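The Practice Room

Debashish Mridha signed in at seven and hung his coat on the hook nearest the door. The sheet gave him the console until ten. He had 33 hours in the log and needed 100 before December, when Zisby would decide who went on to the second year.

He rinsed his mug, left it upside down by the sink and sat down. The pad was already under the lights. Other people had been at it before him, and their cuts were still there with the knots standing up in them, stiff and black, the ends trimmed too long. He thought he recognized one of his own. He pulled a length of thread clear and followed it down to the jaws.

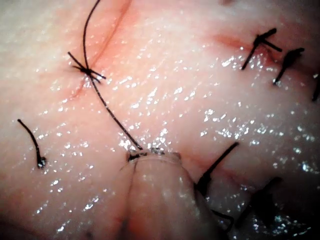 The First Hour

His mother had taken in hems and zippers for a dry cleaner called Stunel. She worked at the kitchen table with the radio low. When he was nine she let him close the lining of a coat, and when he was done she took it all out again with a seam ripper and handed him back the needle. She didn't say what was wrong with it. He found out by doing it over.

Šimko taught the same way. She came in at half past seven with her lunch in a paper bag, stood behind him for a while and read the log.

"You pull up," she said.

"I pull across."

"You think you pull across."

He went back to the line and took the thread again, one side holding and the other side coming up open to meet it. 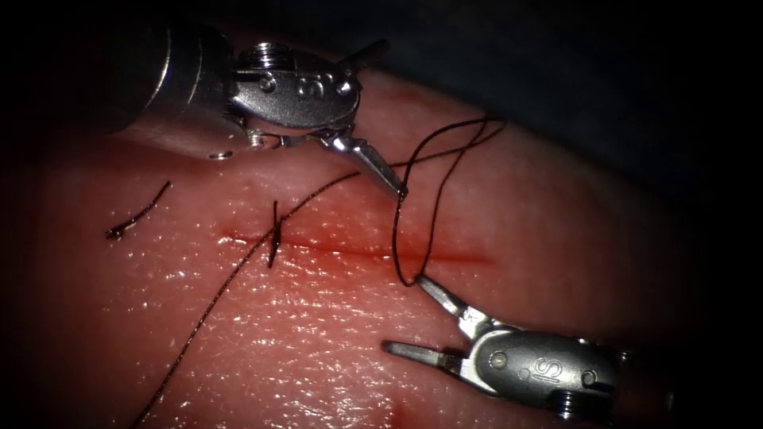
Šimko ate half her sandwich. She asked if his mother was still in the hospital in Adent, and he said yes, until Friday at least. The surgeon had used eleven stitches. His mother had looked at them in the mirror and said the spacing was good but she would have used a finer thread.

"She's right," Šimko said. "They always go too heavy there."

He tied off. It was a fair knot. He wrote it in the log as fair.

The Last Hour
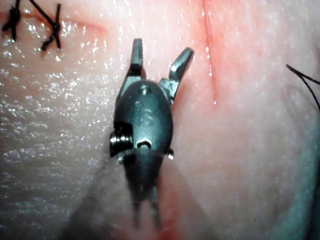

By nine Šimko had gone and the building was quiet. He had meant to call the ward before visiting hours, but the log still had two blank lines and he wanted them filled. He stopped over the pad with the jaws apart and let his shoulders drop. The letters IS stood up on the wrist of the instrument, and he had looked at them so often that he read them now as a word, the start of a sentence. Is ready. Is not ready. He closed his eyes for a count of 3 and opened them.

Then he put in two more, pulling across. He wrote the time beside each one, turned off the lights over the pad and got his coat. On the stairs he called Adent. His mother picked up on the first ring and asked what he had eaten.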